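Eigentlich wollte ich mit Matěj Hudec nur kurz über Greifer reden, und dann saßen wir doch den halben Nachmittag über seiner Kostentabelle (und zwei Kannen Kaffee). Er plant bei Druvico die Sortierzelle. »Der Arm ist der Posten, über den alle diskutieren«, sagt er und lacht. »Mir macht der Kleinkram Sorgen: Kabel, Kupplungen, Finger. Dafür hatte ich 840 Euro im Monat angesetzt, das war viel zu wenig!«
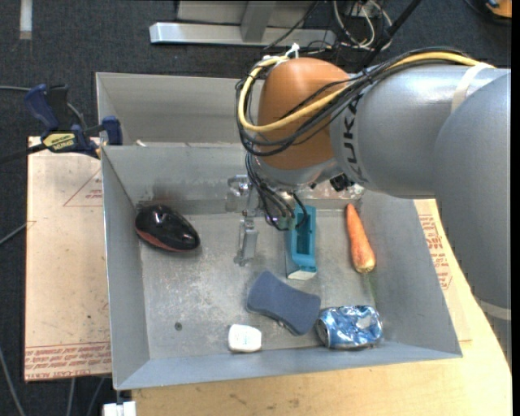 Roboterarm über der Blechwanne

Geübt wird mit Sachen wie Schwamm, Karotte, Computermaus oder zerdrückter Dose, alles in einer Blechwanne. Ob er die auch neu kaufen will? »Nein, die Wanne bleibt. Kratzer im Boden stören mich nicht.« Beim Greifer ist er weniger entspannt: Von Cormier und Tresembridge liegen Angebote vor, die Lieferzeit beträgt bis zu 20 Wochen. Bestellt wird trotzdem erst im Juni, dann gibt es sieben Fingersätze auf einmal – und ich darf wiederkommen, hat er versprochen!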